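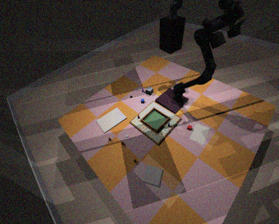 Patterned mat and purple pad on the tabletop

Hayat Neighborhood Games Library
Progress report to the Sterov Fund, period ending April

Lending
The library now has 70 titles on the shelves at the Hurnura branch. Strategy and word games go out most. Puzzles are slow, and we plan to move them nearer the door. The loan period was two weeks at the start and is now three, after several families asked for more time. Late returns have dropped a little.

Game evenings
Evenings run twice a month and start at 6:30. Attendance is about 30, up from the fall. Parking is still a problem when the Lerkatov hall next door has an event on. We have asked them for their spring schedule and are waiting for a reply.

Path games are the most requested type with younger players, and we would like to buy more of them next period.

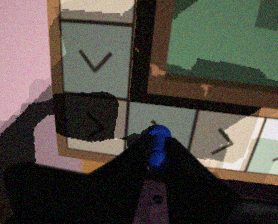 Spending
Shelving came in under budget. Replacement parts cost more than planned, mostly dice and card sleeves. We ask to move the shelving balance to the parts line. Receipts are attached.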